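23rd June

Last week a man was shot and wounded outside the bus depot in Gerkumora after he stepped between an armed robber and a ticket clerk. Readers of this blog will have seen the reports by now. The clerk was not hurt. The man remains in the hospital at Dallura, where his condition was described on Friday evening as serious and has since been changed to stable. The robber was arrested 40 minutes later, two streets away, and is being held without bail.

I have followed public safety matters in the Priltau district for a number of years, and I wish to set down some remarks on this case while the facts are still fresh. I do not intend to name the injured man. His family has asked for privacy, and the local paper has so far respected that request. Several social media accounts have not, and I would ask anyone who reads this to refrain from passing those posts along.

The depot has been the subject of complaints for a long time. It closes its main hall at nine in the evening, after which passengers for the late services must buy their tickets at a side window on MacLeish Street. There is one lamp at that window. The clerk works alone, handles cash, and speaks to the public through an opening wide enough to admit a person's arm. In July of last year the transit authority received a petition with 288 signatures asking for a second member of staff after dark and a proper security screen. I signed it myself. The authority replied that the request would be considered as part of the next budget, and I have found no record that it was.

According to the police statement, the robber approached the window at the end of the evening shift and showed a handgun. The clerk began to hand over the money. At some point he reached through the opening and took hold of her sleeve, and it was then that the man in line behind him intervened. One shot was fired. The statement does not say whether the gun was fired on purpose, and that question will presumably be settled at trial.
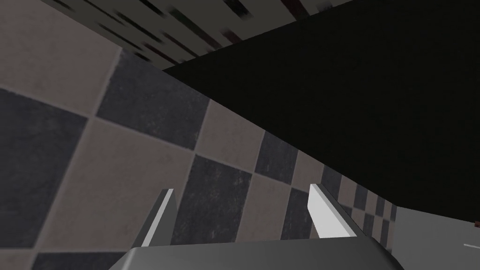 Much of the public discussion has turned on whether the man was right to act. The standard advice from every police department I am aware of is that a bystander should keep a distance, call for help, and remember as much as possible. I believe that advice to be sound, and I would give it to my own children. It is also the case that the clerk is at home with her family this week. A person may hold both of these views without contradiction, and I have been disappointed by the number of commentators who feel obliged to pick one and insult those who hold the other.

A smaller number of people have asked why no one else in line did anything. I consider this question unfair. The police report mentions two other passengers, one of whom was 19 years old and made the emergency call. Her call was clear, gave the correct street, and included a description of the robber's jacket. The arrest was made on the strength of that description. She has received very little credit in the coverage, and I would like to record it here.

The matter of medical costs must also be addressed. Our state operates a compensation fund for the victims of violent crime, and persons injured while coming to the aid of a victim are eligible to apply. The form is long and the required documents must be submitted in person or by registered mail. Claims are often returned for a missing signature on page 2, a problem I have written about before. I hope that someone at the hospital has been assigned to help the family with it. If a collection is organized, I will post the details once I have confirmed that it has the family's approval. Until then, please do not send money to any page that claims to act for them. I am aware of one such page already and have reported it.

The transit authority will hold its regular public meeting next month in the Dallura municipal building. Members of the public may speak for three minutes each, provided that they register in advance at the front desk. I plan to attend and to ask what became of the petition. I would also like to know whether the side window will stay in use in its present condition, and whether the clerks themselves have been asked what they need.

Comments on this post are open, but will be reviewed before they appear. Remarks that speculate on the identity of the clerk or the injured man will be removed, as will any that repeat the rumor concerning a second suspect. The police have stated that they are looking for no one else in connection with the case.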